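**Call for participants: bottle-picking arm, shared workshop build**

Posted Jul 21, 2023

I'm looking for 3 people to help finish a robot arm that takes a bottle off a shelf and hands it over. I'll say up front that I'm not convinced it should exist. A person can do this job with no software at all. The Kutell group voted to build it anyway, so I'd like it built by people who will admit when it fails.

What we have is a two-finger gripper, a wrist camera, and a control script that somebody called "nearly done" in a meeting I wish I'd skipped. The log shows 1,309 grasp attempts. It counts 334 as successful, and I don't trust that number either, as the script scores a grasp as good whenever the fingers stop moving.

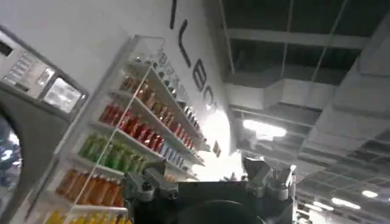 The open problems are dull ones. Glare throws off the camera. Clear bottles are worse than colored ones. The wrist angle drifts and the arm has no idea it has drifted. If your plan is to "add AI," please bring a second plan.

You should be able to do at least one of these:

- read someone else's Python without rewriting it
- tighten, shim and re-measure a finger bracket
- run the same boring test all evening and write down what happened

It's unpaid. Expect 5 hours a week at the Clukevwood workshop through the end of the build. Parts are covered, pizza isn't.

Write to Frøydis Solberg at the Clukevwood front desk. Skip the résumé and tell me about something you built that didn't work.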